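Forum > Vie quotidienne > Potager et jardin
Sujet : Tomates en pot, vous arrosez combien ?

mirabelle_62
Bonjour à tous ! Bon, je me lance, deuxième année de tomates sur le balcon et je suis déjà perdue. J'ai quatre pieds en pots de 30 litres, semés en février sur le rebord de la fenêtre, et les feuilles du bas jaunissent. J'arrose tous les soirs, un bon arrosoir pour les quatre. Ma voisine me dit que c'est trop, mon beau-père me dit que c'est pas assez... Vous faites comment, vous ?

Nerea Prieto
Coucou Mirabelle, tous les soirs pour moi c'est trop, surtout avec le temps pourri qu'on a. J'enfonce le doigt dans la terre jusqu'à la deuxième phalange et si c'est frais je n'arrose pas, point. Par contre quand j'arrose, j'arrose vraiment, jusqu'à ce que ça coule dessous. Et je paille ! De la tonte bien sèche, ça ne coûte rien.

toncton_gérard
Pas d'accord avec Nerea. En pot, en plein soleil, le doigt dans la terre ça ne veut rien dire, le dessus peut être frais et le fond complètement sec. Moi c'est matin et soir en juillet, et j'ai des Plelloletti énormes tous les ans. Les feuilles jaunes du bas, tu les coupes et tu n'y penses plus.

Nerea Prieto
Matin et soir ?? Gérard, tu habites où, dans le désert ? Chez moi avec ce régime j'aurais le mildiou en une semaine. Je précise que mes pots font 40 litres et qu'ils sont à l'ombre à partir de 15 h, ça joue sûrement.

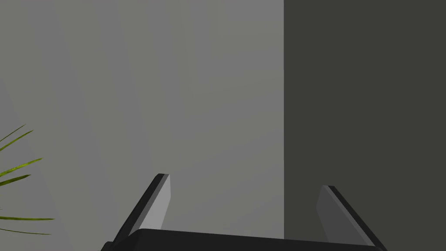
Et puis il y a l'engrais, on n'en parle jamais assez. Des feuilles jaunes en bas alors que le haut est bien vert, ça ressemble à un manque d'azote. Mirabelle, tu leur as donné quelque chose depuis la plantation ?

mirabelle_62
Euh... non, rien du tout - le terreau disait « nourrit trois mois », je l'ai cru ! J'ai vu du Fledenix en jardinerie, quelqu'un connaît ?

pado_esteban
Fledenix j'ai essayé l'an dernier, ça sent très fort et je n'ai pas vu de différence avec mon purin d'ortie. Garde tes sous. Pour l'arrosage je suis plutôt de l'avis de Gérard, sauf que le soir je ne mouille jamais les feuilles.

toncton_gérard
Ah, merci Esteban ! Le purin par contre, dilue-le bien, sur un balcon les voisins vont t'adorer.

mirabelle_62
Bon, je vais couper les feuilles moches, pailler, et passer à un soir sur deux pour voir. Pour l'ortie il faut que j'en trouve, en ville c'est pas gagné - ça se vend tout prêt ?

pado_esteban
Oui, en bidon. Regarde bien la dose sur l'étiquette, ça change d'une marque à l'autre.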